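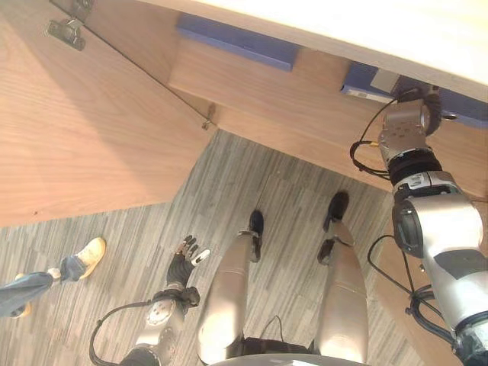

Blue boards under the table rail, keep or remove?

Started by bmosli, Sep 5, 2025
5 replies

bmosli
Hello all. I bought a used desk set, the seller called it Drisutwood and I could not find more about the name. There is a table with a pale top and a long rail under it in a honey color, and beside it a big cabinet panel with straight grain. Under the rail are fixed two blue boards, flat, slate blue. Near one of them sits a small pale gray box.

My questions. Are the blue boards carrying something, or are they only to hide cables? And can I take them off without the top starting to bend? I want to put a drawer there. The seller did not know, he had it from his sister.
Benedikt

tbaptista
Before you unscrew anything, push on the boards from behind with your hand. If they move a little, they are only a cover. If they are stiff like the rail itself, somebody glued them, and then I would leave them in peace. I had a Meireles desk with a similar board and it was holding the two halves of the rail together. I learned this with a monitor standing on the top.

florence_p
I do not agree with Tiago that a board which moves is always a cover. A panel can have play in its screw holes and still stop the table from swaying sideways. The better test is to take hold of the top at one end and shake it, first with the boards on, then with one board loosened. You will feel the difference at once.

Also look at the gray box before you loosen the panel beside it. If a cable goes in, unplug the desk from the wall first.

tbaptista
Florence, a board that hangs under the rail does very little against swaying. For this you need something between the legs.

florence_p
It depends how high the board is. Benedikt, can you measure it?

bmosli
The boards are 30 cm high. I shook the table as Florence wrote, with both boards on, and it sways a little already. I did not loosen anything yet. The box has no cable in it that I could find. On the back is a sticker with the number 3504 and nothing more.

Another thing. The cabinet has a dark metal hinge bracket at the corner, with screw holes, and the door does not close well on that side. Is it the same work or should I begin with the door?

joanat
Begin with the door. When a cabinet stands crooked and you correct the table first, you will do everything two times. Put a level on the cabinet, and if your carpet is soft, lay a thin piece of hardboard under the feet. My office has carpet also and the furniture sinks for months after it is placed. I put mine in May and it is still going down at one corner.

For the hinge, tighten the screws by hand only. If one turns and turns, take it out, glue a matchstick in the hole, wait until the next day and try again.

tbaptista
I second the matchstick. But please not with the machine, the wood near a hinge splits easily.

bmosli
Thank you Joana. The level shows the cabinet leans to the front. I will do the hardboard tomorrow and the hinge after. For the drawer I think I will leave both boards where they are and buy a small one on rollers, to stand below. Cosby has one that would fit, but I do not like the handle. If somebody knows a drawer unit with a plain front and not too deep, please write me the name.

joanat
Bendier makes a plain one. Check the depth, theirs was too long for my desk.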